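Tips from the Olent Open Day

I went to the robot open day at Olent in November expecting to be replaced. I came home with a list of workshop tips, most of which I should have known by 60.

Go early. By 2 p.m. the line for the gripper demonstration was seven deep, and every one of us wanted to ask whether it could fold a fitted sheet. (Not yet. Me neither.)

Tape your floor. Lizeth Agudelo, who showed our group around, swears by striped tape to mark where feet stop and machinery starts. I have now done this around my table saw, and even the dog respects it. 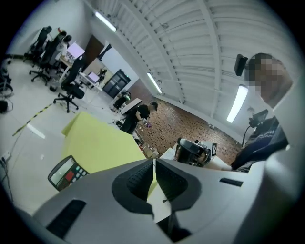

Grip soft, not hard. The demonstrators kept telling us to let the rubber do the work. At home, stick a strip of ribbed shelf liner to each jaw of your vise. Two strips will hold a painted chair leg without chewing it, and you can stop leaning on the handle like you're landing a marlin.

Practice the motion before you add the breakable thing. They do slow runs with something cheap first. I tried this with my mother's gravy boat and a potato, and the potato was fine.

Park your remote in the same spot every time. Lizeth lost over an hour once looking for a controller that was in her pocket. Mine goes on a hook by the garage door, when it goes anywhere.

Wear shoes you can stand in. The coffee is free and tastes it.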